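Wipe-down bots not ready for the shop floor, says test firm

2019-07-15

Anyone hoping to hand the table wiping over to a machine will be waiting a while yet. Results out this morning from Zurcombe, the small testing outfit that rates cleaning kit for shops and cafes, put the best robot score so far well short of what it would ask of a Saturday kid with a cloth.

The job could hardly be simpler. Table, cloth, mess. Clear the mess, leave the cloth folded, move on. Zurcombe ran it 1,563 times between April and last week, on robots with arms and hands of various sorts, and passed 513 of them. Not quite a third. The rest were marked down for patches missed, for cloths left bunched up or dropped, or for the machine stopping halfway and needing someone to press the button.
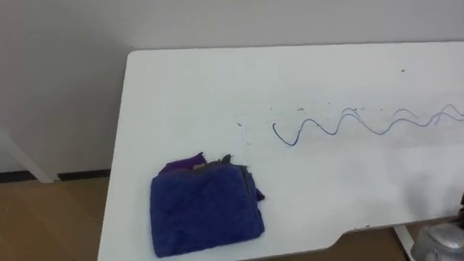 Missed patches were the biggest headache by a long way. The machines go over the same strip twice and skip the one next to it. A person sees a mark, leans on it a bit, has another look. The robots mostly do the stroke they were going to do anyway and call it finished. Dried-on stuff is worst. Crumbs fine, sugar fine, gravy no.

Pressure is the other half of it. Too light and nothing shifts, too hard and the cloth rucks up under the fingers and gets dragged about. Zurcombe says 263 runs were lost that way alone, with the cloth ending up in a lump and the hand carrying on without it.

Flakport, which runs canteens and a handful of motorway cafes, had been waiting on the numbers before deciding on a trial. It now says there won't be one this year. A spokeswoman said the firm had "no wish to pay twice for one clean table" and that staff had been told this morning. She wouldn't say if next year was off the cards as well.

Cost is part of that. Flakport's own sums have a table taking a member of staff well under a minute at a busy time, that's with moving the sauce bottles. The average passed run in the tests came in at 140 seconds, and the tables had no sauce bottles on them. 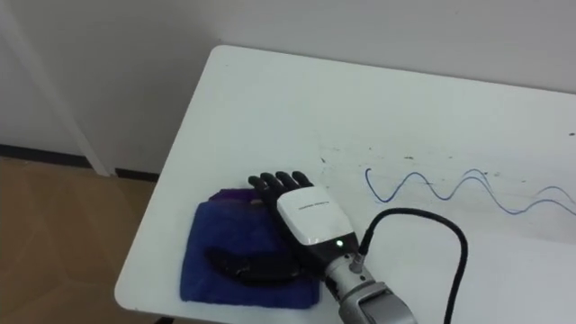 Cloths deserve more of the blame than they get, according to Nic Giolla, the textiles supplier that advised on the tests. A mug keeps its shape and a cloth doesnt, so every grab is a new problem. Even a neat start gives a machine plenty to get wrong: a blue cloth folded into a rough rectangle, a strip of purple showing from under it, four black fingers reaching just over the top. Take one layer or both? Where does the fold open? Grab by the middle and you get a wad. Grab by a corner and it may unfold nicely, or may not. Nic Giolla wants makers to try stiffer cloths with a tab to hold. Cafe owners we rang were not keen on buying special ones.

Then there's ink. Pen marks went into the tests late, after shops asked for them. Price stickers, kids with felt tips, staff doing sums on the counter when the till goes down. Pass rates fell again. On a long wavy line the usual result was a fainter wavy line, and a mark that has only been thinned out counts as a fail under the Zurcombe rules. Some makers have grumbled about this, saying a human would need a spray as well. Zurcombe says the human would go and get the spray.

Borix, the one maker to put out a reply by the time we went up, called the pass mark "harsh but useful". It reckons the arms are good enough already and the trouble is in knowing when a job is done. Its next software update is ment to make the machine check the table after each wipe and go back over bad spots. No date given. Borix would not say how its own machines scored and Zurcombe doesn't publish results by maker. 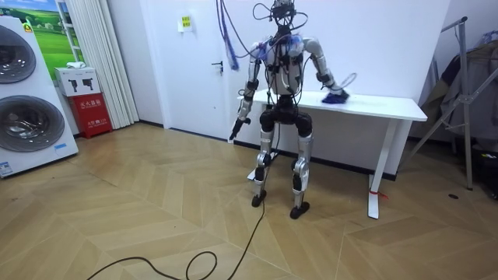
Home use looks further off still. A shop counter stays put and is much the same height all day. Homes have chairs in the way, rugs, a cat, washing hung up on whatever was nearest. Zurcombe did try a short set of house chores alongside the tables, folding towels and carrying them to a shelf, but has held the scores back. Too few runs, it says. Expect those in the next round.

Floors are a different story and always have been, flat and simple, and plenty of shops already leave that to a machine overnight. Windows too, up to a point. It's the bit in the middle, the stuff at hand height, that still needs a person.

The shop workers' reps we spoke to were relaxed. One said her members would happily give up wiping tables tomorrow if the hours stayed the same, and that she'd sooner talk about rotas.

Full tables of results go to Zurcombe subscribers later this week, with a shorter free version to follow. Makers who want to be in the next round have to send in their machines and their own cloths, two of each, washed.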